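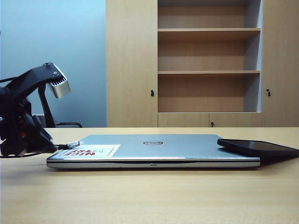

**Ticket 234: Redline comparisons dropping defined terms (Corporate / M&A)**
Opened by: Ximena Navarrete, corporate associate
Picked up by: Fermín Palma, practice support
Status: Resolved, one follow-up open
Documents affected: Bremthorpe share purchase agreement, disclosure letter

---

**Ximena Navarrete, Tuesday, 8:50 a.m.**

Good morning, and sorry in advance for the length of this. I'm comparing our draft of the Bremthorpe share purchase agreement against what came back from the other side last night, and the redline that Gemeo gives me can't be right. Clause 1.1 (the definitions) shows up as deleted in full and then inserted again in full, so I can't see what they changed inside it. Worse, "Permitted Leakage" isn't in the comparison anywhere, and I know it's in both versions because I have them open next to each other.

I've tried closing everything and running it again, and I've tried swapping original and revised in case I had them backwards (I've done that before!). Same result. The rest of the agreement looks fine until Schedule 4, where the numbering goes funny: paragraph 26 turns into paragraph 1 and carries on from there.

Vicente Cáceres has a call with the client at 2 and would love a clean comparison before then. I can read the definitions by eye if I have to, but there are 60 pages and I'd feel a lot better with a redline I trust.

**Fermín Palma, 9:15 a.m.**

Morning Ximena, no need to apologize, the long ones are the ones I can do something with. Could you send me the document numbers for both versions, and let me know whether theirs came in as a Word file or whether somebody converted it from a PDF on the way? Please don't accept or reject anything in their draft yet. If you need to start reading, save a separate copy and read from that.

**Ximena Navarrete, 9:22 a.m.**

Both numbers are in your inbox. Theirs came as Word, attached to an email, and Ximena Acuña filed it for me late last night. (Yes, two Ximenas on one deal. The client has given up and calls us by our last names.)

**Fermín Palma, 10:05 a.m.**

Thank you, got them both. Notes so far, partly for you and partly for whoever meets this next:

- Ran the comparison on my own machine with the same settings. Same result, so your installation is fine.
- Our definitions are ordinary paragraphs. In theirs, the whole of clause 1.1 has been put into a table with 2 columns and no visible borders, term on the left and meaning on the right. On the page it looks almost the same as ours.
- Gemeo treats a table as a different animal from a paragraph, so it strikes out the old block and drops in the new one.
- "Permitted Leakage" sits in a row that has tracked changes inside it from their side. Our default profile has "ignore existing revisions" ticked, and it looks to me as though the whole row goes with it.

I'm going to convert the table back to text on a working copy and try again. Schedule 4 I haven't looked at yet.

**Fermín Palma, 10:40 a.m.**

Better! Clause 1.1 now compares line by line. I used a tab as the separator when converting, then took the tabs out, otherwise every single definition shows a tiny change and you'd go cross-eyed. "Permitted Leakage" is back after I unticked that setting, and you'll want to read it carefully, there is new wording at the end of it.

Schedule 4 was a separate problem. Somebody pasted in paragraphs from another precedent and the list style came along with them. I've reapplied our Mok template numbering to the working copy only. The cross-references in clause 7 were pointing at the wrong paragraphs until I updated the fields, so please give those a second look with a lawyer's eye. I can tell you that they point somewhere, but whether it's where the deal wants them is beyond my pay grade.

The new comparison is saved in the deal folder under "Redlines", with "working copy" in the title. The version they sent us is untouched.

**Ximena Navarrete, 11:30 a.m.**

You are wonderful, thank you. I've been through the definitions and clause 7 and everything lines up with my own reading. Vicente has it now and is happy. The new wording in Permitted Leakage is going to be the main topic at 2, so I'm very glad we found it.

One more while I have you: the disclosure letter has the same table layout. Should I send it over, or can I convert it myself?

**Fermín Palma, 11:45 a.m.**

You can certainly do it yourself. Click in the table, then Layout, Convert to Text, choose tabs. Save a copy first. If it has merged cells, send it to me, they come out in a strange order and I'd hate for you to spend your lunch on it.

Closing the main ticket. Follow-up assigned to Maximiliano Durán: change the Gemeo default profile for the corporate group so existing revisions aren't ignored, and check with the Bondton office first, their finance team may be using the same profile.

**Maximiliano Durán, 3:20 p.m.**

Have this, thanks Fermín. Bondton does share the profile, so I'll make a separate one for corporate and leave theirs alone. Waiting to hear from them on naming.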